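About Kurkley

Share 13 | Comments 5

Small shop, two arms, one long table. That's the short version of Kurkley. Longer version below, plus what goes on at an open day, as people keep emailing to ask.

Who we are

We set up robot arms for people who pack and serve food. Canteens, caterers, bakeries, a couple of small shops that wrap everything by hand and are tired of it. Wiebke Kröger started the company out of a rented unit and a van. Hildegard Hagedorn joined the next spring to do the software and stayed to do the books as well. Today we are 13 people, most of us on the floor, a few on the road.

We don't build the arms. We buy them, mount them, wire them up, teach them the job, then come back when the job changes. It always changes. New lids, new trays, a new supplier for the paper. Half our calls are about that.

The unit is 2,270 square feet including the kitchen corner. Gray floor, yellow lines, too many chairs. Come in by the side door, the front one sticks.

What we do

Picking, placing, opening, closing, clearing away. Soft stuff mostly. Foil, paper, thin plastic, the things that don't hold their shape. A steel bolt is the same bolt every time. A foil tray gets dented on the way from the shelf to the table, and then it's a different tray as far as the gripper is concerned. We like that kind of problem. Wiebke used to work in catering and has folded more foil than anybody should, so she has Opinions about corners.

Two arms for nearly everything. One can hold while the other does the folding. Costs more up front, saves a lot of swearing over fixtures. If one arm will do for your job we'll say so and quote for one.

Current and past work, in no real order:

Baleren - lunch packing, two stations, going since last year. Second one was moved twice before everyone was happy with it.

Wattimena - bakery trays and bag closing. Ongoing. The paper is the hard part.

Trollar - our own software, not a customer. It's what we use to record a job and play it back, and fix the bits in between. Hildegard wrote the first version and still answers the bug mail herself.

Open days

We run five a year. Free, small, no slides if we can help it. You stand by the table and watch, ask whatever you want, and if there is time you get to try it.

The last one was 30 August 2019. Full house for a unit this size. A school group in the morning, then two caterers, then a family who had seen the sign from the road and were very welcome. Coffee ran out before lunch. Sorry! More coffee next time.

We used the plain white table and the foil job, same as we do for most visitors. People get it right away. Everybody has wrestled with foil at home, so when an arm goes in for a corner and misses, the whole room groans along with it. And when it gets one, you get actual cheering. From grown adults.

Questions from the day, the ones we can remember:

Does it know what foil is? No. It knows what it has been shown, and we show it a lot.

How long does a new job take? Depends. A simple pick, a few days. Folding, weeks. Anybody who promises you folding by tomorrow, ask to see it on your own trays.

Is it faster than a person? Usually not on soft things. It's steady though, and it doesn't mind the late shift.

Can it do sandwiches? Everyone asks. Wrapped ones yes. Making them, ask again in a year.

What if it drops something? Then it's on the floor and one of us picks it up. We log it, and if the same thing drops again we go looking for why. Often it's the grip height.

Do you hire? See further down.

Favorite comment of the day came from one of the school kids, who wanted to know if the arms get bored. Hildegard said she would check the log.

The foil tray and the bit of crumpled brown paper make a good pair on the table. Shiny and creased next to dull and creased, and both of them come out a diferent shape every time.

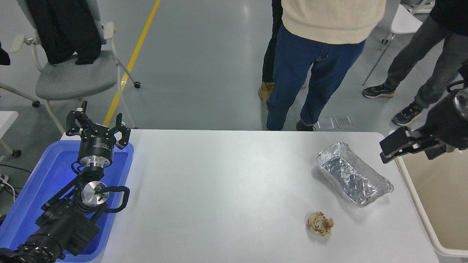
Coming to the next one

Next open day is in September, date goes up on the door and in the newsletter as soon as Wattimena confirm their delivery week. Places are limited, the table is only so long. Write to the office and say how many you are.

Good to know before you come:

Closed shoes please. Work boots, sneakers, all fine. No sandals on the floor.

Stay behind whoever is running the demo, and keep hands off the table while the arms are live. We'll tell you when it's OK to come closer.

Watch the cables. There are a lot of them and they move about.

Coats can go on the back of any chair, everyone does it.

Bring your own stuff! Really. A tray, a box, the bag that always tears. We can't promise the gripper will like it but we'll have a go, and it's more use to you than watching ours. No glass, no knives, nothing with soup in it. (There was soup once.)

Schools: one teacher for every five kids, and tell us the age group so Hildegard can pitch it right. She does a good twenty minutes on how the grippers open and close and lets the kids drive one by hand. Mornings are best.

Working with us

Usually goes like this. You send us a box of the real thing, the real trays and paper, dents and all. We try it on our table. You come and look. If it makes sense for both of us we write a quote, and if it doesn't we send the box back with a note. The trial is free unless you need it in a hurry.

After install we come out at two weeks and again at three months. After that you call and we pick up. Wiebke takes most of the calls herself, early is better, she's in before everyone.

Jobs

We're looking for one more person for the floor. Setting up tables, running the arms through the same job over and over, writing down what went wrong. Patience matters more than a degree. Handy with a hex key is a plus. You'll be trained on Trollar in your first week and will probably find a bug in it by the second, Hildegard keeps a list on the wall with peoples names on it.

No cover letter needed. A few lines on what you have fixed lately and how you did it. Send it to the office, or just hand it over at the open day.

13 shares
5 comments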